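Section 3: Your First Facial Steaming Session

Welcome back! If you have worked through Sections 1 and 2, your Plulik facial steamer is unpacked, rinsed out and standing somewhere level, and you are probably itching to switch it on. We don't blame you. Please give this section one slow read before you do (a cup of tea goes nicely with it), and after that you'll likely never need to look at it again.

Before you begin

Steaming softens the top layer of the skin and loosens the oil and makeup that sit in the pores, so whatever you put on afterward has an easier time of it. It is a lovely thing to do once a week if your skin is normal or a bit oily. If your skin is dry, every other week is plenty, and you'll want a richer cream at the end.

CAUTION: Do not steam if you have rosacea, broken or sunburned skin, a cold sore, or a fresh peel or waxing. If you are under a doctor's care for a skin condition, ask first. Children should not use the steamer at all, and please keep pets out of the room too, especially the ones who like cords.

You will need:
- the steamer with its tank and face hood
- 300 ml of distilled water
- a gentle cleanser, the one you normally use
- a soft headband or a hair clip
- two clean towels, one for your face and one to go under the steamer

Filling and starting

1. Make sure the power dial points to Off and the plug is out of the wall. Lift the tank straight up by its handle. It sits quite snugly for the first few uses, so a little wiggle from side to side is fine.

2. Fill the tank with 300 ml of distilled water, up to the upper line. Tap water will work in a pinch, but if yours is as hard as ours is here in Urosville you will be descaling every other week and wishing you hadn't.

NOTE: Never put essential oils, salt, herbs or milk in the tank. We know how tempting it is! Oils cling to the heating plate and can make the steamer spit. If you'd like some scent, put two drops on the felt pad in the side drawer, as shown in Section 5.

3. Press the tank back down until it clicks, then fit the face hood with its notch toward you. Lay your second towel flat on the table and set the steamer on top of it.

4. Wash your face with lukewarm water and your cleanser, and pat it so that it is still slightly damp. Take out contact lenses and any earrings or necklaces, and get your hair well out of the way.

5. Plug in and turn the dial to Low. The light blinks while the water heats and stays on once the steam is ready. A gurgle or two at this stage is perfectly normal.

Steaming

6. Sit down comfortably with your back fairly straight, close your eyes and bring your face to the hood. Keep a hand's width between your chin and the rim the first time. You can move closer later on, once you know how your skin feels about it.

7. Stay there for up to 8 minutes, and less on your first try. Breathe normally, and lean back whenever you want some cooler air. The steamer shuts itself off when the time is up, so there's no need to peek at a clock.

CAUTION: If your skin stings, or you feel dizzy or too warm, move away and turn the dial to Off. Splash your face with cool water and leave the rest for another day.

8. Turn the dial to Off, pull the plug, and let everything cool down completely before you touch the tank. The metal plate underneath holds its heat much longer than you'd think.

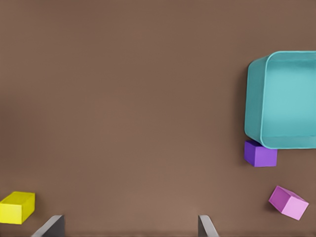 After the session

9. Pat your face dry with the first towel. Please don't rub or scrub, and leave pimples and blackheads alone, however ready they may look. Warm skin marks easily.

10. Smooth on a plain moisturizer while your skin is still a little dewy. Our Toma cream was made with this moment in mind, but any unscented cream you already like will do just as well. Save retinol and acid products for the next evening.

11. Once the steamer has cooled, empty the tank, wipe it with a soft cloth and leave it open to air dry. Water left standing in there gets stale in a hurry.

NOTE: A bit of pinkness is common and should fade within the hour. If it hangs around until the next morning, use a shorter time and sit farther back next week.

Spare felt pads are sold under part number 159 and replacement face hoods under part number 331, both from Flistport. Descaling is covered in Section 4.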